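Budget for second picking cell — cable dress or spare gripper first?
Forum: Automation / Buying and Planning

rohani_p
Posted in August, 9:40 am

Hello all. I must hand in the equipment list for our bin picking project at Litbridge. We already have the KUKA arm. What is left in the budget is 2,712 and I cannot ask for more before next year.

My two candidates are a proper cable guide for the arm, quoted by Laltus at 2,025, or a second gripper with spare fingers, which is a little cheaper. Both together do not fit. 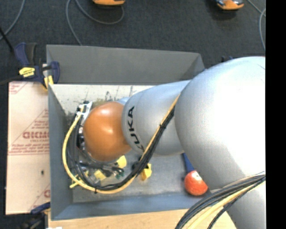 My colleague Arif wants the gripper. He says cable ties cost nearly nothing and we can replace them every month. I am more worried about the loop at the wrist, because we plan to pick from deep bins with mixed objects, and the arm must go down inside the walls.

iestyn_parri
Reply 1

Cable guide. One broken cable stops you for days if you have no spare. Did the quote include mounting?

rohani_p
Reply 2

No, mounting is 123 extra. It still fits.

chathu_t
Reply 3

I do not agree with Iestyn. We ran with tied cables at Trollwood for 24 months and changed one. Grippers we changed much more often. Buy the gripper, and put a spare cable set on the same order.

iestyn_parri
Reply 4

How deep were your bins? Ours have high walls and the loop catches on the rim.

chathu_t
Reply 5

Shallow trays, mostly. Okay, that is a fair point.

endang.osman
Reply 6

Ask Laltus if they sell only the wrist part of the guide. Rahman did this for us and it was less than half of the full price.

rohani_p
Reply 7

Thank you Endang, I did not know it can be split. I will write to them today and post the answer.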